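3. Site Visit: Bin Picking Demonstration at Otgate

3.1 Purpose

The group attended the open day at the Otgate automation lab on Wed 16 October. The visit was intended to support the gripper comparison in Section 4 and to give us a reference for cycle timing. Present were Xuelian Luo, Iara Echeverría and Yaqin Peng. Huiling Tan was absent and worked from our notes.

3.2 Setup

The demonstration cell was run by Wichai Chaimongkol. It uses a KUKA arm working over a gray metal bin that sits on a wooden tabletop. The bin is held at its left side by a bar clamp. We asked whether a bolted fixture had been considered and were told that the bin is exchanged too often for that.

Objects are mixed household and toy items of different shape and stiffness. Grasp points are proposed by the Hollex planner, which the lab runs on its own workstation. The operator can reject a proposal before the arm moves.
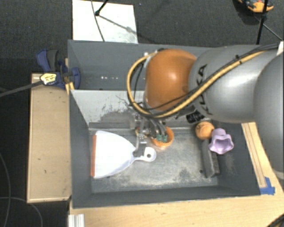
Figure 3. Gripper over the bin, with the dustpan at left and the ball at right.

Flat items were of most interest to us. A dustpan offers a short handle and a wide, low pan, so the planner has to choose between a pinch on the handle and an edge grasp. Round items pose a different problem - they can roll when touched off center.

3.3 Results given by the lab

The presenter reported 468 attempts logged since February, and a mean cycle time of 21 seconds. Of the failed attempts, 41 were attributed to contact with the bin wall. We did not receive the raw log and could not check these values. The run we timed ourselves took 26 seconds from planner start to release, including one rejected proposal.

3.4 Relevance to our project

Our own test rig has a shallower bin, so wall contact is less likely and the two failure rates should not be compared directly. Two changes were made after the visit:

Hose and cable routing on our arm was moved to the outer side of the wrist.
The rejection step was added to the control script (Appendix B).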